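**Unit 3: Water Use in Residential Buildings**

Students should read this handout before the session on 14th August and bring the Stendville survey sheet.

## 3.1 Metering

Domestic demand is recorded at the supply meter. In the Stendville survey, 25 dwellings were read at the start and end of the period. Combined use was 2592 gallons. Readings from vacant units are excluded.

## 3.2 Fixtures

Fixtures are entered by room, in this order:

- Kitchen: sink, dishwasher
- Laundry: washer, utility sink
- Bathroom: basin, tub or shower, toilet. The toilet is entered separately from the other bathroom fixtures.

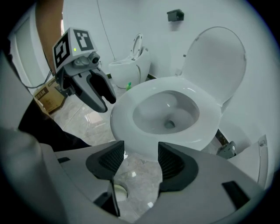 ## 3.3 Assignment

Complete Table B for the Filham block. Written answers are limited to 200 words.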